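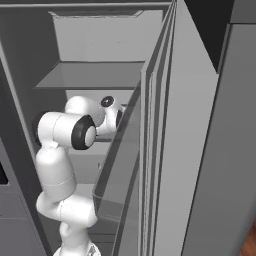
*Simulated white arm reaching into an open refrigerator-like cabinet, wrist just under a shelf.*

Esperanza Boateng leads manipulation testing at Ledine, where kitchen tasks are run in simulation before any hardware is booked. Her group spent August on one chore: open a cabinet door, reach in, take an item off a shelf, close up again.

I asked whether a machine can do that yet. "In a cabinet it has seen, with the item near the front, mostly yes," she said. "Change the shelf height and the figure drops. I would not call it a solved chore."

The August set was 3,032 simulated attempts. By her count, 71 per cent finished with the item out and the door shut. She puts the median attempt at about 17 seconds, and adds that a person would be done long before then.

Most of the failures involved the door. "People ask about grasping. Grasping is a smaller part of it. The door swings out into the space the elbow wants, so the planner has less room than you would think from the size of the opening." Shelves are the second difficulty. An arm that goes in below a shelf has to come out the same way, now holding something.

The models are nearly all plain grey. Boateng said colour and texture are added in a later stage, and that she prefers to see the geometry fail first. "If it hits the shelf in grey, it will hit the shelf in any colour."

Tests on real appliances are planned at the Rondonuwu site with 3 cabinets, two of them with doors hinged on the left. She expects the success rate to fall and declined to guess how far. Door seals are one reason: the simulated seal pulls with a constant force, and real ones do not.

On shop-floor work she was more definite. Tirkier, which supplies the group's test fixtures, already has arms loading trays from fixed racks. "The rack is bolted down and the trays are all the same. Nobody's fridge is like that."

The next batch uses deeper shelves and a door that starts half open.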